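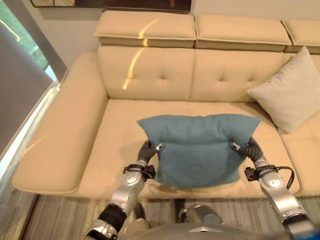 Furnished Lettings at Skirkgate House: Frequently Asked Questions

Who is responsible for the furniture in my flat?
All items listed in the inventory belong to Mevton Lettings and remain so throughout the tenancy. Tenants are asked to look after them with reasonable care. Fair wear is expected and is not charged.

When must I return the inventory?
The signed inventory should reach the lettings office within 12 days of the start of the tenancy. If it is not returned, the version prepared by our clerk will be taken as agreed. Please note any existing marks, scratches or loose fittings on the form, and attach photographs where possible.

May I bring my own furniture?
Yes. Items supplied with the flat must stay in it unless the office has agreed in writing to their removal. Storage is available in the Kolar Street building at £19 per month for each item, subject to space. Tenants may not place our furniture in corridors, on balconies or in the bicycle store.

How should I clean the upholstery?
Vacuum with a soft brush and wipe leather with a barely damp cloth. Household sprays, bleach and baby wipes should not be used on leather, as they can lift the finish. Removable covers should be washed according to the label. Where there is no label, please ask before washing.

What should I do about a spillage?
Blot it at once with a clean, dry cloth and do not rub. If a mark remains, report it to the office. Early reports are usually dealt with at no cost to the tenant — a stain found at check-out may be charged against the deposit.

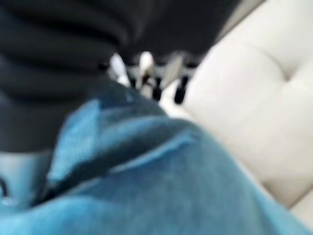 Can a worn or broken item be replaced?
Items that have become unsafe or unusable through ordinary use will be repaired or replaced by Mevton. Please allow three weeks for larger pieces. We cannot promise an exact match in colour or style.

Are my own belongings insured?
No. The building policy covers the structure and the items in the inventory only. Tenants should arrange their own contents cover.

I live in the Fourie wing. Are the rules different?
The same rules apply, except that deliveries to the Fourie wing must be made before 4 pm, when the service lift is closed.

Whom should I contact?
Questions about furniture and inventories should be sent to Themba Naidoo, Lettings Manager, Office 251, Skirkgate House. Please quote your flat number in all letters and messages.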